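Plolix segmenter says "grasped" on every glove episode. Is the label worth anything?

Posted by jisemden_user

I run Plolix 2 over handheld gripper demos to cut them into approach, grasp and release. On rigid parts it does fine. On gloves I don't trust it. It marks a grasp as soon as the jaw width stops changing, and I can't see how width alone tells a pinch of thin fabric from jaws closed on nothing. I have 3144 clips and it called all of them good. Nothing is that good.
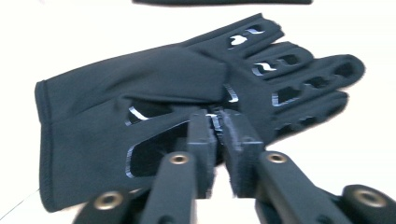 Mthembu
What is your width threshold? If you left it at the default, the tool can't tell thin cloth from zero. Set it per object class and rerun before blaming the segmenter.

Tutitz
I wouldn't bother with the threshold. I tried 18 values on thin fabric and each one just moved the errors somewhere else – the signal isn't in the width. Black cloth gives the tracker little texture too, and shiny trim throws highlights that it happily follows as features.

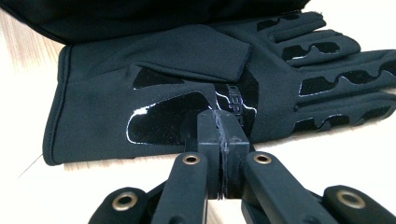

What helped me more was checking whether the pixels between the jaw tips move with the gripper in the frames after closing. If they slide, drop the label. It's slow, and it still gets fooled when the whole glove drags along the table. Pull 49 clips at random and label them by hand first. The docs claim the confidence score covers this case. I have yet to see it go down.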